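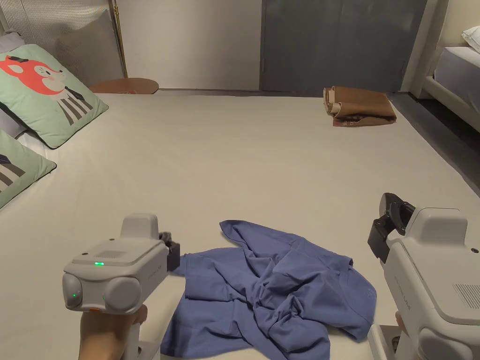
Hand-held grippers and a blue T-shirt on the bed, Nultska, July.

The Nultska workshop opened to visitors for an afternoon in July, and I went mainly to see how they look after the grippers. Most write-ups of cloth folding cover the software. I repair equipment for a living and wanted to see the bench.

Doaa Mahrous met us at 2 p.m. and took our group upstairs to the bedroom setup, where the folding work is done. The grippers are used in pairs, one in each hand. The operator picks up a shirt with them, folds it, shakes it out and starts over. Each gripper has a boxy light gray body, a raised housing on top and black jaws, with two round lenses on the front. A small green light on top comes on when the unit is ready.

The first job of every session is a check of the jaws. Mahrous opened and closed each one slowly and listened for grit. Lint is the main trouble. It works its way in behind the pads and packs down until the jaw no longer shuts all the way, and then thin cloth slips out at the corner. She cleans it out with a wooden pick and a soft brush. Compressed air was tried last year and dropped, as it drove the lint deeper.

The pads are replaced after 2000 closings, which the unit counts by itself. Marion MacLeish runs the repair bench downstairs and showed us a tray of old ones. Some were shiny from wear and a few had split along one side. A new pad is pressed in by hand and left overnight before it goes back into use. She used to glue them, but getting a glued pad out took most of a morning and scratched the seat.

Next comes the lens check. The lenses are wiped with a dry cloth, then the operator holds the gripper at chest height and turns a full 360 degrees on the spot while a second person watches the picture on a laptop. If it stutters or drifts, the unit is restarted and the turn is done again. Two failures send it down to the bench. During our visit one unit needed the second turn and passed.

Bed sheets are kept plain and pulled tight. A wrinkle in the sheet gets pinched along with the shirt, and the jaws are hard on the fabric when that happens. MacLeish said a pinched sheet is also the most common cause of a bent finger. She keeps spare fingers in a drawer sorted by left and right, and she straightens nothing. A bent one goes in the scrap box.

The log is kept on paper, in a binder labeled Gidey, the name they use for the whole folding project. Each gripper has its own page with the pad changes, restarts and any drops. I read through a few pages. Drops onto the mattress are written down too, with a small letter m next to them. The longest entry was about a screw in the top housing that kept backing out. It was fixed with thread locker and has stayed put.

Batteries get less attention than I expected. They come off the charger at 80 percent or better and are swapped at the lunch break. The charger sits at the end of the bench next to the spare pads.

There was time for questions at the end. Someone asked how long it takes to train a new person on the checks, and Mahrous said two sessions with her standing next to them. I asked about the cost of a full set of spares and did not get a figure. MacLeish did let me change a pad. It took me three tries to seat it flat, and she had me take it out again so she could do it herself before the unit went back upstairs.

Visits run again in the fall. The stairs are steep and there is no elevator. Parking is behind the building, on the Ganulen side.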